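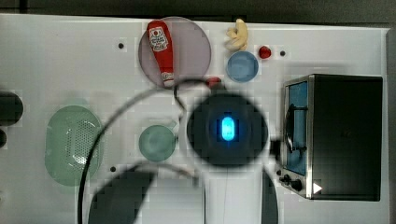 The Lernska kitchen test is a tabletop trial for comparing robot grippers on everyday handling jobs. It was drawn up at the Istitz workshop and first published on March 22, 2018. Its great charm is how simple it is: play food, a few dishes and one arm are enough to show big differences between two grippers that look nearly the same on paper. 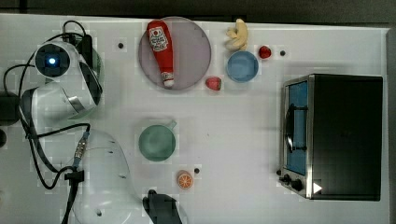
A full trial has 6 tasks, each run with the same arm and controller so that only the gripper changes. A ketchup bottle is a wonderful early challenge, long and easy to tip off balance. Play fruit asks for a softer touch, and a flat orange slice can defeat fingers that handle a mug with ease!
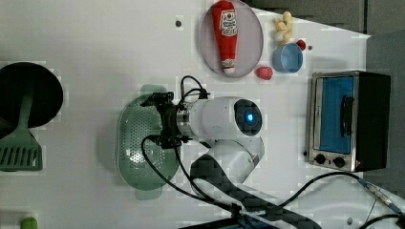 Thin rims and handles get tasks of their own. Two finger sets are usually compared, the short Wodar jaws and the longer Adebisi fingers. The Wodar set holds small pieces firmly, while the Adebisi set reaches over the edge of a bowl with room to spare. Swapping them takes roughly 3 minutes. 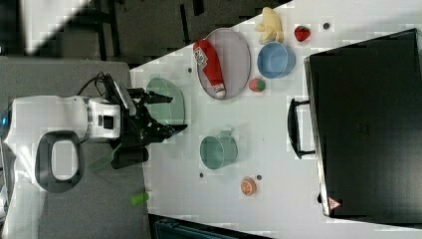 Cable routing is scored too, a detail many older tests left out. A loop that snags at full reach costs the run a point. The overhead view is used for scoring positions, and a side view helps in judging finger height. A revised scoring sheet followed in June.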